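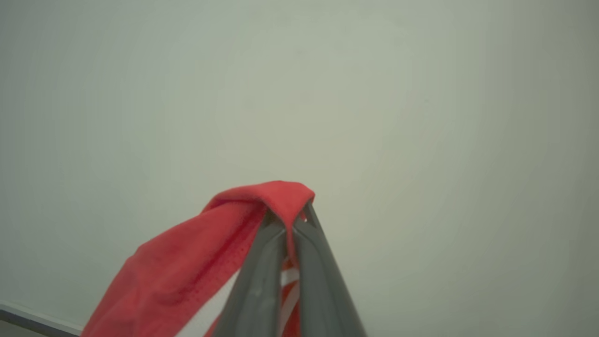

5.3 Checking the grip on soft cloth

By now your Hakex arm is bolted down, the fingers are fitted, and you are probably itching to have it pick something up. Cloth makes a good first test – it is forgiving, it won't dent anything, and it will show you quite plainly if the fingers are out of line. A red jersey-type fabric with a bit of mesh in it does nicely against a pale wall, and you want the fold held right up at the fingertips, with the rest hanging free to one side.

1. Set the closing force to 338 on the Tretel control page. If you built the older board, start at 100 and work your way up a little at a time.

2. Lay the cloth flat and pinch up a small fold by hand, so the fingers have something to close on. You can take this step out later, once you trust the arm.

3. Lower the fingers over the fold and press Close. Wait for the motor to go quiet before you touch anything else.

4. Raise the arm slowly, to a height of about 400 mm, and let the cloth hang for a minute or so. Put the kettle on if you like, but stay in the room.

5. Look at the fingers from the wrist camera. The tips should come together in a point, with a thin gap lower down. A gap at the tips means the left finger needs another quarter turn on its screw (see 4.6).

6. Lower the arm, press Open, and repeat a few times with the cloth turned a different way.

Note: Thin mesh sometimes slips where a plain weave holds. Adhiambo Lema, who drew the finger parts for the Jarkilden workshop build, likes to take a double fold for anything with holes in it, and I have come round to her way of doing it.

Caution: Do not go above 521 with the printed fingers. They will bend before the motor stops, and a cracked finger can let go with quite a snap. Keep your own fingers well clear while the gripper is closing, and switch off the Bergmann supply before you reach in to free a snagged thread.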